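2010-07-16

I have been meaning to write up the mailbox lettering for a couple of weeks now, and the iced tea is made and the dog is asleep on my feet, so I suppose this is the evening for it.

Those of you who have been reading since the move will remember that our old mailbox came with somebody else's name on it. We lived with that for far too long. The mail carrier called me by the wrong name all spring and I never had the heart to correct her. Then my sister-in-law sent me a link to Limudell, a little shop that cuts vinyl to order, and I spent most of a Sunday-lazy sort of afternoon trying out fonts with our house number, 109, in every one of them. (If you have a 9 in your address, look closely at the tail. In some of the scripty ones it turns into a g.)

I ended up ordering the name and number in a plain dark green, plus a set of small fern leaves to go underneath. The whole order came to 18 dollars with shipping, and it arrived in a flat cardboard mailer with a practice piece tucked in. Use the practice piece! I stuck mine on a jelly jar and learned right away that I was peeling much too fast. You want to fold the backing down almost flat against itself and pull slowly, and if a letter tries to stay behind, lay it all back down, rub it again with a library card, and start over.

The mailbox itself needed more work than the decals did. I washed it with dish soap, let it dry, and then wiped it down with rubbing alcohol, and the cloth came away gray three times. After that I ran a strip of masking tape along the bottom for a level line, stood back by the road, decided it was crooked, moved it, and decided it had been straight the first time. My neighbor Kwok-wai Pan wandered over in the middle of this with his coffee and offered to hold the other end, and we got to talking about his tomatoes and I completely lost track of where I was.

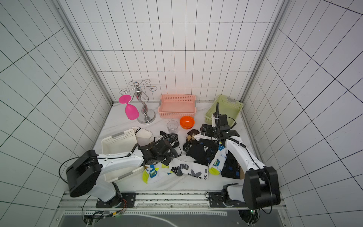
*Pink wine glass on the rack, with the pink basket over to the right.*

Anyway, the name went on beautifully. The number went on with one bubble in the zero, and I worked it out toward the edge with my thumb. The ferns I am less sure about. They looked so delicate on the screen, and on the box the thin stems wanted to curl up with the transfer tape, and I lost one entirely. It's stuck to itself in a little green knot and I have kept it in the kitchen drawer for no good reason.

I had enough left over to do the recycling bin too, and I will save you the trouble and tell you that a pebbly plastic bin is hopeless. The letters held overnight and by lunch the next day the corners were lifting. Smooth surfaces only, just as the instructions said, and I did read them, I only hoped they were being cautious.

Next on my list is a word or two for the pantry door. I keep going back and forth between "Pantry," which seems a bit obvious, and the name of my grandmother's street, which would mean something to me and puzzle everybody else. If you have done lettering on painted wood, tell me how long you let the paint cure first — ours was painted in early July and I don't want to pull it up.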